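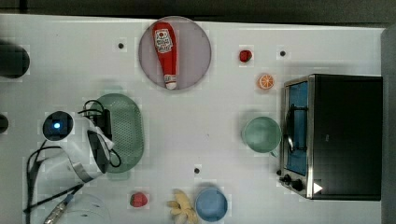

Calloway's view, passed along this morning before I'd even sat down, is that the application form isn't the problem at all and we're losing people in the gap after they hit send. They apply, they hear nothing, they take a job at the warehouse. Fix the silence first and leave the form alone.

OK. I half agree, and I've spent most of today finding out which half.

31/12/2025

Quiet building, phones barely going, so a good day to pick the recruiting intake apart. For anyone reading this who wasn't in on it: this is the intake workflow for the Hiltmont police academy, the piece between "I filled in the interest form" and "I have a date for the written test." We host the form and the mailings, the department's recruiting unit owns everything with a badge on it. The spring class is the one we're getting ready for.

Started with the November export. I took 200 interest forms, straight run, no picking, and followed each one by hand through the mail log. Slow, boring, and I'd do it again, because the dashboard has been telling us a much nicer story than the log does. The dashboard counts a contact as "reached" when the message leaves our side. So a bounce counts. A full mailbox counts. A person who typed .con at the end of their address counts (there are more of those than you'd think!). I've changed the label on my copy to "sent" so I stop fooling myself. Somebody should change it on the real one, probably me, after I've asked.

Second thing. The auto-reply goes out fine, but read it as if you were twenty-two and had never applied for a city job. It thanks you. It says applications are not being accepted at this time. It says you will be notified. Then it lists the disqualifiers, all of them, in one big block, with the statute numbers left in. I read it out loud and it sounds like a rejection letter. I would have thought I'd been turned down. So that's one point to Calloway, sort of: they do hear something, only what they hear sounds like no.

Rewrote it over lunch. Draft is in the shared folder as intake reply, second try. It opens with "we got your form," says when the next academy class is expected, says what to do in the meantime (get your school records together, start running), and moves the disqualifiers to a link with plain wording. I kept the line about prior applications because the recruiting unit is firm on that one. Went back and forth over whether to mention the fitness test in the first message. Left it in, one sentence. People ask about it anyway, and it's most of what comes in by phone.

The form itself, though. I can't let the form off. It has 8 screens. On my phone the page asking for past addresses wipes itself if you go back one step, and I managed to do that twice while knowing perfectly well that it does that. There's also the date picker, which starts at today and makes you tap backward month by month to reach your birth year. I gave up somewhere in the nineties and typed it in on the laptop. Vollberg's form package has a setting for this, I found it in the admin pages under "display," which is not where I'd have looked first, or fourth. Turned it on in the test copy. Works in the two browsers I tried. Haven't tried the old tablet they take to the job fairs, and that's the one that matters.

Bolemum next. That's the texting add-on we have a trial of. I set up four messages, spaced out over the waiting period:

one the same day, just "got it"
one with the study guide link
one asking if they're still interested, reply Y or N
one with the test date once there is one

Ran the set against four dummy contacts, all of them going to my own phone under different names, so my pocket buzzed all afternoon. Three came through in order. The last contact got the study guide before the "got it," no idea why. Ran it again and it came out right. I don't like that. A thing that fixes itself hasn't been fixed, it's waiting for a bigger list. I wrote to their support and got the holiday message back, fair enough.

Also found out that replying "yes" in full does nothing. It only takes Y. Replying "Yes please" gets you an error text telling you that your response was not recognized, and that's a rotten thing to send someone who has just said they'd like to be a police officer. There's a list where you can add accepted words, so I added yes, yeah, yep, yes please, sure, and si. Please add to it if you think of others. Don't add "ok," it clashes with something in the opt-out wording and I haven't worked out what.

One more snag, written down so I don't lose it: the contact list has no field for which class a person asked about. Spring and summer go in the same pile. If the spring class fills up we've got no clean way to write only to the summer people, short of reading the comments box line by line. I've added a field in the test copy with spring, summer, either. "Either" is the default for now. Not sure that's right. If everyone leaves it on the default we've learned nothing, but making it required means one more thing to tap on a form I've just been complaining about.

Where I've ended up tonight: silence and form both, with the reply email in between making each one worse. I'd swap the email first, it costs nothing and only needs a yes from recruiting. Then the address page. Texting waits until I trust the order.

To do:
ask recruiting to read the new reply, especially the prior applications line
borrow the job fair tablet
try the date setting on it
resend the Bolemum set with a longer list
find out who can edit the dashboard label
move the November export off my desktop, it has home addresses in it and shouldn't be there overnight

Did the last one just now.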